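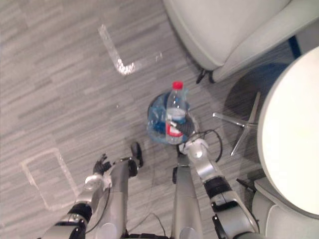
The cloak arrived in July, folded to the size of a dinner plate and sealed with tape. Kirsty Bramwell logged it at 9:13 in the morning under returns, condition two, and set it on the steel table.

Condition two meant worn once. Condition three meant worn and damaged. The warehouse at Prosser used no condition one, as an item in that state had never left the building.

She measured it. The catalog gave the length of the adult vampire cloak, standard, as 56 inches from collar to hem. The tape read 58. She checked the collar stitching, found it intact, and measured again from the other side. It read 58.

"Stretch," said Tia Catterall, who ran the bench opposite and was clipping the loose threads from a crate of pirate sashes.

"It's a woven polyester. It doesn't stretch lengthwise."

"Then it was cut wrong."

Kirsty pulled the record. The cloak was from a lot of 20, sewn by Cladeo and shipped through the Sulitz depot in the spring. Every cloak in the lot had been measured on arrival. Every one was 56 inches, with a tolerance of a quarter inch either way. She wrote the new figure in the margin and put the cloak on a padded hanger in bay 13.

The customer's form gave the reason for return as code nine, does not fit. In the comment box, in small upright capitals, was written: FIT WHEN IT CAME.

She measured it the next morning before switching on the steamer. It read 59 and a half. The hem was even. The weave had the same thread count at the bottom as at the collar, and the lining had kept pace with the shell. She weighed it on the parcel scale and compared the result with the shipping weight. It had gained an ounce and a half.

"Humidity," Tia said.

"The hygrometer says forty percent. It said forty percent in the spring."

Tia put down the clippers, came over, and held the hem between finger and thumb. She turned it to find the seam allowance. The seam was a flat fell, machine sewn, with no join or extension.

"Send it back to Cladeo."

"They closed the account on that lot. All the others sold."

"All of them?"

"Nineteen. No returns."

Tia looked at the hanger for a while. Then she went to the office and came back with the customer list, which she was not supposed to print. They started at the top. The first number rang without an answer. The second was out of service. The third was picked up by a man who said yes, he had the cloak, it was a good cloak, his son had worn it to school as part of a play. Kirsty asked if he would mind measuring it.

He was gone for around five minutes. She could hear a door, then stairs, then a second door.

"I need a longer tape," he said.

She thanked him and wrote that down. In the Drillari system there was a field for length, a field for weight, and a field for remarks, which took sixty characters. She used fourteen of them. Behind her, in bay 13, the hem touched the floor.

Contact us | Copyright Bay Thirteen Stories, all rights reserved | Back to top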